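Wesura Reading Desk — Support
Ticket: Pages never drawn from the Krūmiņa deck
Product area: Card draw / deck import
Plan: Studio
Reported from: Sesdale reading room
Priority: Normal, raised to High
Status: Resolved
Opened: December 3, 2019

Customer report

We run live and email tarot readings through Wesura and have two decks loaded, Brestetti and Krūmiņa. The Brestetti deck behaves as expected. The Krūmiņa deck has not produced a Page of any suit since we installed it in November. At first this was put down to chance. A repeat client who books a ten-card spread every week then asked why the Pages had stopped appearing, and we went back through the reading history. There are none. Knights, Queens and Kings all come up, upright and reversed.

Steps to reproduce:
Open a new session. Select Krūmiņa. Select any spread. Draw. Repeat.

Already tried: signing out and back in, clearing the browser cache, a second browser, a different reader login, reversals switched off. No change.

A second item, which may be unrelated. When the cloth theme is set to Natural, the card outlines are hard to see on the client's screen during a video reading.

Support, first reply

Both items confirmed as received. Please send the deck file you imported (not the export from Wesura) and the deck summary line from Settings, Decks, Krūmiņa, Details. Please do not delete the deck yet. Deleting it breaks the card links in saved readings.

Customer

Deck file attached. The summary line reads:

Krūmiņa / suits 4 / majors OK / cards 74 / backs 1 / reversals on

Support

The card count is four short of a full tarot deck, which matches four missing Pages. The draw function only picks from cards that were loaded, so the shuffle is not at fault. To rule it out we ran 1000 single draws against your deck file on a test account. No Pages. The same run against Brestetti returned all four.

On the Natural theme: please tell us the screen type, the brightness setting, and whether the client sees the shared window or the client link.

Customer

Shared window. Laptop screen, brightness at 100 percent. The client link looks better but not good. 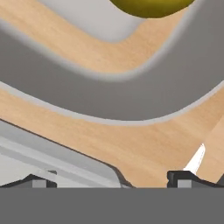

The Natural theme draws each card with a one-pixel outline in tan, and that outline was chosen for the dark cloth themes. It has almost no contrast against a pale background. Video compression then removes most of what is left. Set the surface to something like the light wooden tabletop here, warm beige with faint grain, and a tan line disappears into it, while the gray curved shapes stay easy to pick out. Gray is the better outline color for this theme. As a workaround, go to Settings, Appearance, Card edge and choose Gray, Medium. The setting is saved per reader, so each login has to be changed.

Customer

Changed on both logins. Edges are visible in the shared window now. That item can be closed from our side.

Regarding the Pages: we re-imported the same file under a new name, Krūmiņa 2. Summary line still says 74. We also opened the file in a spreadsheet and the Pages are there, one row each, with meanings and image names filled in.

Support

Thank you. The re-import result is useful. Cause found:

The importer reads the rank column and matches it against a fixed list. The Krūmiņa file uses the rank name "Page" followed by a trailing non-breaking space in all four rows. The importer trims ordinary spaces but not that character. The rank does not match, the row is skipped, and no warning is written to the import log. The letters ū and ņ in the deck name play no part in this. We checked that separately with a renamed copy.

A corrected file is attached to this reply. Do not import it as a new deck. Use Update existing deck, so that saved readings keep their links. After the update, close every open session. A session that was already running will go on using the old card list.

Customer

Update done. Summary line is now correct in Settings. Drew repeatedly in the main reading room and still no Pages. A new session on the second login does show them.

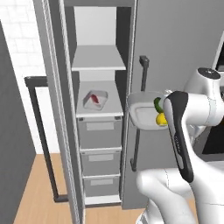
The deck list is held in two separate places, and only one of them was refreshed by your update. The main list is stored with the account. A smaller copy is kept with each open reading room, so that a draw does not have to wait on the server. Think of the tall gray cabinet with its door open: the shelves inside are the account list, and the white bin on the door, the one with produce in it, is the room copy. The draw reaches for the bin first, as the white arm is doing, and whatever was put on the shelves makes no difference until the bin is refilled. Your main room has been left open between clients, so its copy dates from before the update. Go to Rooms, Main, Options, Reset room data. Client notes and chat are kept. The current spread is cleared, so finish any reading in progress first.

Customer

Reset done. Page of Cups on the second draw, Page of Swords a few draws later. Left it running through a test spread and all four have now come up.

How many saved readings were affected? We may want to offer something to those clients.

Support

119 readings on your account used the Krūmiņa deck before the update. All were drawn from the short list. We can't tell you which of them would have contained a Page, and saved readings will not be redrawn. A list with session IDs and client initials has been placed in Reports, Exports. It can be downloaded by the account owner only.

Changes filed on our side:
Importer to trim non-breaking spaces in the rank and suit columns.
Import log to list every skipped row.
Warning on the Details page when a deck marked Tarot has an incomplete card count.
Update existing deck to prompt for a room reset if any room is open.
Natural theme default card edge changed from tan to gray.

The first two go into the next maintenance release. The others have no release assigned.

Customer

Export downloaded. Krūmiņa 2 is still in the deck list. Safe to delete?

Support

Yes, provided no reading was saved with it. The usage column shows zero for that deck, so it can be removed. Closing this ticket. A reply to this thread will reopen it.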